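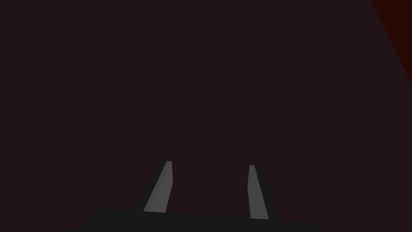

그 야간열차 작년에 없어진 거 아니었냐고, 자기는 표 사이트에서 아예 안 뜨더라고 어떤 분이 답글 주셨는데요. 있습니다. 다녀요. 407번. 제가 지난달에 타고 왔음. 안 뜨는 이유는 밑에 씀

Ferden에서 Radov 가는 야간열차 타래 시작합니다. 출근 전에 쓰는 거라 두서 없음 주의

일단 표. Tirko 철도 홈페이지 영어 페이지에서는 안 뜹니다. 현지어 페이지로 바꿔야 뜸. 언어 바꾸면 검색조건 싹 날아가니까 처음부터 언어 바꾸고 시작하세요. 저는 이걸로 저녁 한번 통째로 날림

그리고 출발역을 그냥 Ferden으로 치면 안되고 Ferden 남역. 중앙역 아님. 중앙역에서 출발하는 건 낮차고 낮차는 중간에 버스로 갈아타요 공사구간 때문에

거리는 608km. 지도로 보면 별거 아닌데 밤새 갑니다. 산을 넘어서. 제일 높은 데가 해발 1,809미터고 거기 역이 있음. 새벽에 거기서 한참 서 있어요

"왜 그렇게 오래 걸려요?" → 산 + 기관차 교체 + 국경은 아닌데 국경처럼 표 검사함. 이 셋이 다 합쳐져서요. 급하신 분은 비행기 타세요 이 타래는 안 급한 사람용

좌석 종류. 앉는 칸, 쿠셋, 침대칸. 쿠셋은 4인실. 침대칸은 매진이라 구경도 못함. 그래서 침대칸 얘기는 물어보셔도 몰라요 ㅠㅠ

쿠셋 위칸이 나은지 아래칸이 나은지 dm 많이 주시는데 저는 위칸파. 아래칸은 밤에 다들 거기 걸터앉아서 과자먹고 얘기함. 일찍 자고 싶으면 위로 가야됨. 대신 더움. 난방 조절 다이얼 있는데 돌려도 바뀌는게 없음

위칸 올라가는 사다리 접이식인데 손가락 조심. 저 찝혔음. 멍 아직 있음

시트랑 담요는 비닐에 넣어서 줍니다. 베개는 납작. 겉옷 말아서 밑에 받치니까 쓸만했어요

아 그리고 수건은 안줌. 후기 글에 준다고 써있는 거 있던데 제가 탄 날은 안 줬습니다. 챙겨가세요

잠깐 지하철 갈아타고 옴

이어서. 남역에서 대기하는 얘기. 남역 대합실은 밤 되면 매점이 닫아요. 자판기 하나 살아있는데 동전만 먹음. 물은 꼭 미리 사갈것. 제가 갔을 때 동전 없어서 옆에 계시던 할머니가 바꿔주심. 감사했습니다 진짜로

남역 근처에서 밥 먹을 거면 Gökçe 라는 식당. 역 나와서 왼쪽 계단 내려가면 됨. 렌틸수프랑 빵 시키면 빵은 계속 줌. 그만 달라고 할때까지 줌

거기 메뉴판에 없는 고추절임이 있는데 옆테이블 가리키면 줍니다. 맵기는 청양고추보다 덜하고 신맛이 셈. 저는 이거 때문에 다음날도 생각남

Gökçe에 짐 맡길 수 있냐는 질문 → 밥 먹는 동안은 카운터 옆에 두게 해줬어요. 보관 서비스는 아님. 밥 안먹고 짐만 맡기는 건 안해보셨으면… 식당이잖아요

보관함은 중앙역에만 있음. 남역에 없음. 이거 중요. 두 역 사이는 트램 다니는데 밤엔 간격이 확 벌어지니까 여유있게

승강장은 출발 직전에야 전광판에 떠요. 안 떠도 당황 ㄴㄴ. 사람들 우르르 움직이면 따라가면 됨. 근데 한번은 우르르 따라갔더니 교외선이었음 ㅋㅋㅋ 그러니까 열차번호는 확인하고 따라가세요 407

객차 번호가 순서대로 안 붙어있습니다. 왜인지 모름. 승무원한테 표 보여주면 손으로 저쪽 가리켜줌. 저쪽이 엄청 멂

타자마자 승무원이 표를 걷어가요. 처음엔 놀랐는데 내릴 때쯤 돌려줍니다. 그러면서 깨워주는 시스템. 알람 필요없음. 문을 아주 세게 두드림

댓글 중에 "표 걷어가면 환불할 때 어떡하냐"고 하신 분 계신데 탔으면 환불이 안되지 않을까요…? 저도 잘은 모름. 사진은 찍어두시는게 맘 편하긴 할듯

점심시간이라 이어서 씁니다. 아침에 쓰다가 내릴 역 지나칠뻔

소음. 귀마개 필수. 바퀴소리는 금방 익숙해지는데 문이 문제. 복도 끝 연결문이 커브 돌 때마다 열렸다 닫혔다 합니다. 객차 가운데쯤 방이 걸리면 좋은데 예매할 때 방은 못고름. 운임

운임x 운임 얘기 쓰다가 잘못올림. 운이라고 쓰려던 거임. 운입니다 운

운임 얘기 나온 김에. 가격은 계속 바뀌어서 안 적을게요. 예전 타래에 적었다가 가격 다르다고 항의를 너무 받아서. 일찍 살수록 싸고 쿠셋이 앉는 칸보다 비싼데 저는 그 차이면 무조건 눕습니다

앉는 칸 타본 적 있냐고요? 있어요. 몇년 전에. 목이 일주일 돌아가 있었음. 권하지 않음. 근데 학생들은 다들 거기 타고 잘만 자더라 부럽

식당칸 없음. 예전엔 있었다고 함. 승무원이 차랑 커피는 팔아요. 차가 나음. 커피는 음… 따뜻합니다

먹을 거 싸갈 때 냄새나는 건 좀 그런데 현지분들은 그냥 다 드심. 같은 방 분이 훈제치즈 꺼내시고 나눠주심. 저는 귤 드림. 귤이 이런데서 최강의 화폐예요 진짜. 한국과자보다 반응 좋았음

말은 안 통했는데 치즈 이름 배웠고 바로 까먹음

화장실. 양쪽 끝에 있는데 한쪽은 밤중에 잠겨있었어요. 물티슈 가져가세요. 세면대 물은 페달 밟아야 나오는 방식이라 손잡이 찾다가 포기하지 마시고 발밑을 보세요. 저는 페달을 이틀 뒤 돌아오는 차에서 발견했습니다

콘센트는 방 안에 없고 복도에 있음. 그래서 밤에 복도에 폰 걸어놓고 지키는 사람들 있음. 보조배터리 챙기면 끝나는 문제

인터넷은 기대 ㄴㄴ. 산 들어가면 신호 없어요. 책이나 다운받은거. 저는 드라마 받아간다고 하고 안 받아감

산꼭대기 역 얘기. 새벽에 서면 내려서 바람 쐬는 사람들 있는데 진짜 춥습니다. 4월인데도 눈이 있었음. 슬리퍼 신고 내렸다가 바로 후회

거기 역무원분이 난로 있는 방 문을 열어두시더라고요. 들어가도 되는지 몰라서 문앞에서 어물쩡거렸더니 손짓해주심. 근데 차 떠나는 신호가 아주 조용해요. 기적 같은 거 안 울림. 창가에 붙어서 승무원 모자를 계속 보고 있어야 함. 모자가 올라타면 뛰세요

거기서 별 보이냐고 물어보신 분. 제가 간 날은 흐렸어요 ㅠ 갈때도 올때도

회의 들어감. 저녁에 이어서

왔습니다. 회의 길었음

해뜰 때 구간이 진짜인데 진행방향 왼쪽입니다. Radov 쪽으로 갈 때 기준. 쿠셋은 방이 오른쪽에 몰려있고 복도가 왼쪽이라 복도에 서서 봐야됨. 근데 기관차 바꾸면서 방향이 한번 뒤집혀요. 그래서 출발할 때 왼쪽이 아니고 산 넘은 다음의 왼쪽. 헷갈리게 써서 죄송 저도 헷갈려서 다시 읽는중

다시 씀. 아침에 일어나서, 열차가 가는 방향을 보고, 그때 왼쪽. 끝

강이 계속 따라오고 다리 여러개 건너고 중간에 버려진 간이역들. 과수원 나옴. 자두나무라고 들었는데 저는 나무 구분 못함. 창문 위쪽만 조금 열리는데 그리로 나무 타는 냄새 들어옴 집집마다 아침에 불 때나봐요

이때쯤 승무원이 차 한잔씩 더 돌리는데 이건 돈을 안 받았어요. 원래 그런건지 그분이 그런건지

도착은 늦습니다. 늦는다고 생각하고 일정 짜세요. 저 갈 때 늦었고 올 때는 제시간이라 오히려 당황함 (자고 있었음)

Radov 역 내리면 환전소 문 닫혀있음. atm은 역 밖 빵집 옆. 빵집은 새벽부터 열어요. 씨앗 박힌 둥근 빵 사세요 갓나온건 종이봉투가 축축해질 정도

숙소 체크인까지 시간 뜨는 거 어떻게 했냐 → 목욕탕. 역에서 걸어감. 수건 빌려줌 (열차에서 안 주던 그 수건…). 남녀 시간이 다르니까 입구에 붙은 시간표 꼭 보기. 야간열차 타고 와서 바로 뜨거운물 들어가니까 그날 하루가 살아남

Radov 자체는 작아요. 성벽, 시장, 다리. 하루면 보는데 저는 더 있었음. 시장은 아침에 가야되고 오후되면 다 접음. 꿀 파시는 분이 시식 숟가락을 계속 주셔서 결국 샀고 캐리어 안에서 샜습니다. 꿀은 비닐 두겹

돌아오는 표는 Radov 역 창구에서 샀어요. 창구가 더 쉬움. 종이에 날짜랑 407 쓰고 눕는 시늉 하면 쿠셋 줌. 단 돌아오는 편은 번호가 다르다고 창구에서 407 지우고 새로 써주심 ㅋㅋ 번호 뭐였는지 메모를 안해놨네… 표 찾으면 추가할게요

여자 혼자 타도 되냐는 질문 제일 많음. 저 혼자 탔고 여성전용 쿠셋 있습니다. 예매 화면에서 작은 체크박스라 지나치기 쉬움. 현지어로만 써있어서 번역기 돌리셔야 해요. 방문은 안에서 잠금장치가 위아래로 따로 있으니 자기 전에 둘다 확인

애기랑 타는 건 제가 안해봐서 모르겠고 옆방에 아기 있었는데 저보다 잘 잠

짐은 아래칸 밑에 넣는 공간이랑 문 위 선반. 큰 캐리어는 선반에 못올려요 저는. 같은방 분이 올려주심. 내려주시는 것도 해주심. 배낭이면 제일 편하고

자전거 되나요 → 된다는 사람 안된다는 사람 다 봄. Tirko 고객센터에 메일 보내봤는데 답이 없어요. 오면 올림

아까 첫 답글 주신 분이 현지어 페이지에서 떴다고 다시 알려주심! 근데 쿠셋이 매진이래요 ㅠㅠ 취소표 밤에 나오기도 하니까 자기전에 한번씩 보세요. 제 표도 그렇게 주웠음

오타 많은데 타래라 못고침. 체크박스 위치는 캡처해둔거 있으니까 필요하신 분은 dm. 지금 냄비에 불 올려놔서 갑니다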